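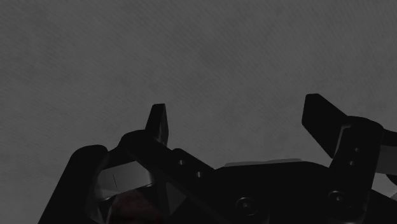 Open Saturday at the Brusholm workshop

Sat 6 April was the spring open day at Brusholm, the shared workshop in the old Farkas building. I got there a little after ten and stayed until they started sweeping up. Parking is on the street side only. The yard gate was locked and there is no sign telling you so.

The ground floor is wood and metal, much the same as last year. The band saw has a new fence. I went upstairs for the robot arm, which members call Skimasik. Getachew Kassa has been leading the build for two winters and was at the bench most of the day.

The arm stands on a steel plate bolted to a bench they welded themselves. The joints are secondhand servo drives with belt reductions, and the wiring runs down the outside in braided sleeve. Kassa said he gave up on routing it inside after the third broken wire at the elbow. Total spend so far is $3,849, and the receipts are in a binder you can leaf through. The biggest single line is $533 for the wrist bearings and the machining around them. A used power supply came to $229.

Most of the work this spring has been in simulation. They have a two-finger gripper modeled on the computer, with a camera view set at the wrist, and they try out grasps there before running anything on the arm. The simulator runs on an older desktop with one good graphics card. Kassa had done 237 trial grasps since the last members' meeting and keeps a log of them in a spreadsheet, with a column for what he changed each time. Finger spacing and closing speed take up most of it.

I asked how well the simulated grasps carry over. He said the approach is close, but friction is still a guess, and soft objects are a separate problem he hasn't started on. The real arm ran a short routine at eleven and again at two, moving between four taped positions on the bench with no load. It stopped once in the second run on a following error at the shoulder. He reset it and it finished.

Across the room a smaller group is building a pen plotter called Wameo from printer parts. It was in pieces when I came by and the person who knew the electronics had gone to lunch.

Coffee was free and there was soup at noon. The stairs are steep and there is no elevator, so call ahead if that matters to you. The next open day is in June, date not set. Kassa hopes to have the wrist camera mounted by then. I bought a bag of offcut aluminum on the way out for five dollars.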